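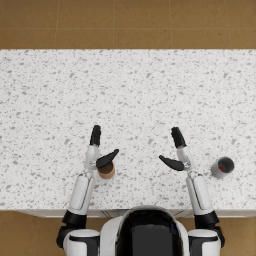
Start pose of the pouring task in the simulator, with both hands open over the counter.

Recording demonstrations for a two-cup pouring task

By Orsolya Győri. Last edited January 30, 2018.

In this tutorial I explain how I record examples for a policy which must learn to pour from one cup into another. I suppose that you have Horix already installed and that your tracked gloves are calibrated. If they are not, please do this first, because a badly calibrated thumb will spoil every episode and you will notice it only in training.

1. Prepare the session

Open the counter task and load the Ilgate kitchen. Check that the episode limit is set to 45 seconds. The default is 90, and it is too long for this task: people become slow when they have time, and the learner copies the slowness.

Write the name of the operator in the session notes. I did not do this in October, and later I could not separate the recordings of two colleagues who have very different habits with the left hand.

2. Begin from the same pose

Hold both hands open above the counter, palms relaxed, and wait one second before you press record. The red object must be inside the gray cup and the brown cup must be near the left hand. If the reset placed a cup on its side, reset again. Do not try to repair it with the robot hand, even when it looks easy.

3. Grasp, then bring the cups together

Take the brown cup first, from the side, and hold it upright. Then take the gray cup with the right hand. Move both of them to the middle of the counter before you begin to tilt. Some operators like to tilt on the way - it is faster, but the policy then learns to tilt at any place.

The rims should come very close to each other. Turn the right wrist slowly and keep the left hand still. When the left hand follows the right one, the examples become difficult to learn from, as each person follows in a different manner.
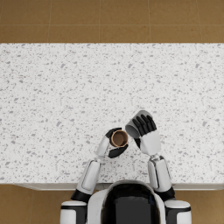
Should I keep an episode where the object missed the cup?
Keep it, but mark it as failed before you save. The trainer ignores failed episodes by default, and they are useful later when you want to train a success detector.

4. Finish the episode

After the pour, turn the gray cup upright again, put both cups on the counter and open the hands completely. Wait one more second and stop the recording. Many of my first episodes ended with the fingers still closed, and the trained policy never let the cup go.

5. Vary the examples

Use the Villalba randomizer for the positions of the cups, with the small range first. When you are sure in your movements, change to the wide range. I recommend to record in blocks of 13 episodes and then take a pause. Tired hands make short, nervous corrections, and you can see them clearly in the joint plots.

My last set had 143 episodes. For one pair of cups it was enough. If you also want mugs, record them as a separate task with its own label. A handle changes the grasp, and the fingers must find a place where they do not push against it.
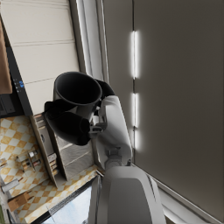
For mugs I also turn off the automatic check of the grasp, which was written for straight cups and gives wrong warnings when a handle is present. Look through these episodes by hand instead. It takes one evening, but you learn a lot about your own mistakes.

6. Export

Choose "Export demonstrations" and select the Celtow format. Leave the frame rate unchanged, also when the files are large. Before you delete the raw recordings, replay two or three exported episodes in the simulator from the beginning to the end. If the cups drift away from the hands during the replay, the physics step of the export does not match the one of the recording. Set both to the same value and export again.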